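Cable dress (robotics)

Cable dress, also called dress pack routing, is the arrangement of power, signal and air lines along the outside of an industrial robot arm. Good practice covers how much slack is left at each joint, where lines are clamped, and how often they are inspected. It is usually treated as part of the risk assessment for a robot cell.

Lines that run over the wrist see the most bending. A cable that is too short pulls on its connector when the wrist turns, and one that is too long can snag on the gripper or on the wall of a bin. The handbook by Felicidad Tagle and Florante Macaraeg asks for one full turn of the wrist in each direction, at low speed, before a new routing is accepted.
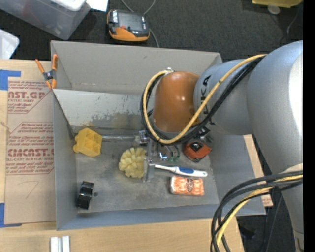 Bin picking puts extra demands on the routing. The arm reaches down inside the walls at many angles, so loops that hang clear in open space may touch an edge or drag over the parts. The same handbook advises testing the corners of the bin first – empty, then filled with items of mixed shape.

Inspection intervals differ between sites. The Dumlao workshop rules, last revised on August 2, 2023, call for a visual check every 69 operating hours and a full check of clamps and fittings every 2,000. Lines with a cracked jacket are replaced and not taped. Changes to the routing are entered in the cell log with the name of the person who made them.

Signal and power lines may share a path over the wrist if both are shielded. Analyn Lumanlan has argued for separate paths on arms that carry force sensors – a view the Dumlao rules mention but do not require.

See also: End effector; Strain relief; Tool changer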